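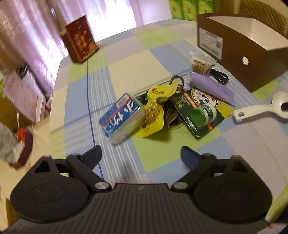 You are building it backwards, Todor Lazarević wrote under my April post, arm first and hand second is how everyone does it, and you will end up with a lovely hand and nothing to put it on. I have thought about that comment a good deal more than he probably meant me to. I even started a long answer, twice, and deleted it both times, so I'm making a whole post of it instead, and those of you who come here for the bread can skip to the next one with my blessing.

For anybody new, Floledum is what I call the arm I am building, mostly in my spare room and partly on the back bench at Corkbridge, the shared workshop by the canal. The name came off an old seed tin with half the letters gone and I like it too much to change it now. The idea is an arm that can clear a table. I don't mean wash up, I'm not that hopeful. I mean pick up the small stuff that piles up on any table in any house and put it in a box. That's all I want from it, and it is plenty hard enough.

So why the hand first? Well, because I don't know yet how heavy the arm has to be until I know what the hand weighs, and I don't know what the hand should be like until I have gone round picking up ordinary things with it. A gripper you hold yourself is a wonderful thing for learning that. You squeeze, it closes, and your own shoulder and elbow do all the work the motors will have to do later. I can try an idea after supper and know by bedtime whether it was any good (most of them aren't!), and there is no wiring to go wrong and no arm swinging about near the lamp.

The table I keep coming back to is the one with the checkered cloth, blue and lime green and cream, with the stripes over it. It has the right sort of muddle on it. There's the yellow snack packet, all crumpled and pinched in the middle, and the lavender tube with the purple cap, and a bag of those cotton swabs with the wooden stems, and a black cable wound up in narrow loops beside them. And the big brown cardboard box with the white inside, standing open, which is exactly the kind of box I'd like everything to end up in.

I had made up my mind before I started that the hard things would be the small ones. I was wrong about that, or wrong enough. A small hard thing is easy if you come at it squarely. What gets you is anything in a soft wrapper. You close on a snack packet and the packet simply moves out of the way of itself, so you have a nice firm hold on a bit of corner and the weight is all hanging off the other end. Then you lift, and it turns in the fingers, and now it's pointing somewhere else. My own hand deals with that without telling me. I stood there for a whole evening picking up a packet with my bare fingers, very slowly, trying to catch myself at it, and as far as I can tell I let it turn and then I follow it round. I have no idea how to make a motor do that. Suggestions are very welcome.

The cables are the other trouble. A coiled cable looks like one thing and then you lift it and it is several things, and some of them are still lying on the table. I've had the best luck coming straight down over the bundle, with the wrist turned 90 degrees so the fingers close across the loops and pinch the lot together. Coming in from the side gets you one loop and a long tail.

Now to the parts, as I know a few of you only read for the parts. The two arms of the linkage each swing on a round metal pin, and I want to say a word for pins. On my first go, back in April, I used ordinary screws with a locking nut, and I thought I was being clever, as I had a jar full of them. They were either too tight to move or loose enough to rattle, and the sweet spot in between lasted as long as it took me to walk from the bench to the table. Proper pins cost me a bus ride to Bailly and a bit of money and I haven't touched them since I put them in. The pads on the fingertips are dark navy, the backs are black, and the black brackets behind the arms have cut-out openings in them, triangle shaped and rather handsome if you ask me.

I keep a kitchen scale on the bench for all this and I've become a terrible bore about it. The figure I had written down for the whole arm, hand included, was 1770 grams, and that was before I had lifted anything real. After a few weeks of squeezing and lifting I've got it down on paper to 1355, mainly by moving the motor for the wrist back toward the shoulder and running a cord down to it. Whether the cord stretches is a question for later in the summer. Todor will say it stretches. He may be right, he was right about the screws.

The software side is called Wornirau and I have much less to say about it, mostly as it's the part I do at the kitchen table with a cup of tea going cold and a growing feeling that I should have gone to bed. It will read the angle of the fingers and write it down along with the time, and for now that's the whole of its duties. I had bigger plans for it. I've put them in a folder called Bigger Plans.

I took the hand into Corkbridge on 5th July, the evening they leave the big doors open, and passed it along the bench for people to try. I can't recommend this enough. I had been using it so long that I'd stopped noticing I was holding my elbow out like a chicken to get the fingers level. The first person who picked it up said, what's wrong with the angle of this? And she was right, it wants tipping down at the wrist a touch. Somebody else only ever used it half closed, as if opening it all the way was rude. I open it as wide as it will go before every single grab, and I hadn't known there was any other way to do it. His way is quicker on small things, and mine knocks fewer things over. I think the arm will have to be able to do both, which means a better motor than the one I have in the drawer, which means another bus ride.

So, Todor, to give you a proper answer at long last. You may be right that everyone does the arm first. I did build one that way once, years ago, a great heavy thing bolted to a shelf, and by the time I got as far as the hand I was so tired of it that I stuck a clothespin on the end. It picked up a sock. I was very proud of the sock, but I never did get it to pick up anything else, and the shelf has had paint tins on it ever since. This time I'd like to be fresh for the part that touches things.

Next on the list is the wrist tip, which I'll do with a wedge under the mount until I'm sure of the angle, and then version 2 of the fingertips. I want to try a softer pad on one side only and leave the other as it is. If anyone has done this already and it's a bad idea, please say so in the comments before I've mixed the silicone. I'd also be glad to hear what you use for cord, and whether you wax it.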